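Teaching the arm – your questions

Updated Monday, March 16, 2026

I get the same handful of emails every time I post about Vikach, my little demo-teaching project, so I've put my replies in one spot.

Do I need to know how to code?
Nope! You grab a controller, drive the arm through the job, and the software records what you did. If you can play a video game badly, you're set.

By hand or by remote, which is better?
I like moving the arm by hand for slow jobs – wiping, opening drawers – and the remote for anything with a camera view, as your own hands keep getting in the shot otherwise.

How many demos does it take?
For my first pick-up task I did 18 and kept all but 2. Start with 5 or 6 and see how your wrists feel.

Can I practise without a real arm?
Yes, and please do! The Narberg practice level runs in simulation, so you can crash as often as you want.

Why do my simulated demos look fine but teach the arm nothing?

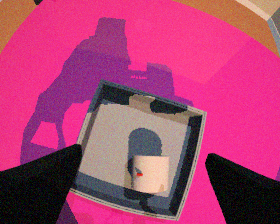

My first guess is always that you're driving by things the robot can't use. I did this for weeks on Narberg. I'd line up using the arm's big purple shadow on the pink table, then the light moved in the next level and I was lost. Watch the fingertips and the cup instead. With the fingers open wider than the tray, you've got room to fix your line before you go down, so take your time there.

Will you support the Guthrie controller?
Hoping for June. The buttons work, the triggers are still a mess.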